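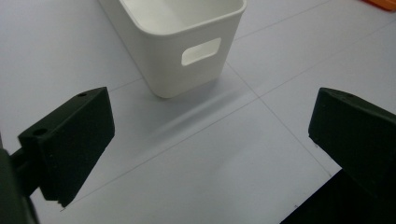

A plain white bin with a handle slot, standing on the tile.

How to Sort Out a Hall Closet in One Afternoon

Our hall closet had reached the stage where you opened the door with one hand and held the other one up, ready to catch whatever came down. It got that way slowly, the way closets do, with a bag of bags here and a spare pillow there, and by November I couldn't find a single pair of matching gloves in it. So I finally gave it an afternoon, and I took notes as I went, and what follows is the method I'd use again (with a couple of my mistakes left in so you can skip them).

What you'll need

A few open bins with handles, a roll of masking tape, a marker, a damp cloth, a trash bag, and a step stool if your top shelf is as high as ours. A cup of coffee helps too. Please don't buy the bins first! I did that years ago at the old house, came home terribly pleased with myself, and found they were all a hair too deep for the door to shut. Use whatever you have for the sorting and shop afterward if you still need to.

Step 1: Measure the shelves

Do this before anything comes out, while you still have the patience for it. Measure the width, the depth and the height between shelves, and write the numbers on a piece of tape stuck inside the door, where they'll be waiting for you next time. Our shelves are 35 centimeters deep (I know, I know, but the only tape measure I could find was my brother-in-law's, and his is metric). Measure at the front and again at the back, especially in an older house. Walls wander.

Step 2: Empty it completely

All of it, down to the bare shelves. It's very tempting to leave the bottom alone when it's only boots, but the bottom of ours turned up a dog leash for a dog we no longer have, one ice skate, and the warranty card for a Trodine vacuum I gave away before we moved. Spread things out in the hall or on the nearest bed. Then wipe the shelves down and let them dry with the door open while you get started on the piles.

Step 3: Make your piles

I use four: stays in this closet, belongs in another room, give away, and trash. Try to hold each thing only once. If you get stuck on something, set it on a chair and keep moving, and come back to the chair at the end, when you'll be tired and a good deal more decisive. I kept a raincoat of my mother's that doesn't fit anyone in the family, and I have no regrets about it whatsoever.

Anything that belongs in another room goes in a bin by the door. Carry it around the house at the end, in one trip, or you'll walk off with a screwdriver and find yourself forty minutes later rearranging the kitchen drawer.

Step 4: Give each bin one job

Hats and gloves in one, light bulbs and batteries in another, and so on. A bin with two jobs turns into a bin with nine. Open tops are best for whatever you grab every day, and lids are for the top shelf, where dust gets in. A handle slot on the front is a lovely thing on a high shelf, as you can hook your fingers in and slide the bin toward you, though keep the load light up there and bring it down with both hands.

Label the front with masking tape for the first month or so. I once made beautiful printed labels on the first day and had to peel off almost every one, and the glue stayed behind (a little cooking oil on a rag took it off in the end).

Step 5: Put it back

Daily things go between your waist and your eyes. Heavy things go on the floor or the lowest shelf, and the out-of-season things can go up top. Leave a bit of every shelf empty if you can bear to, and it'll absorb the next few months of living without any fuss from you.

If coats hang in the same closet, leave room for them to swing. I pushed a shoe rack right up under ours and the long ones bunched on top of it all winter, and my good wool one still has the crease.

Keeping it that way

I do a quick tidy when the clocks change, so 2 times a year, usually with the radio on. It takes me less time than looking for the gloves used to. Anything that didn't come out of its bin since the last time gets a hard look, and so does the bag of bags, which has already started growing back.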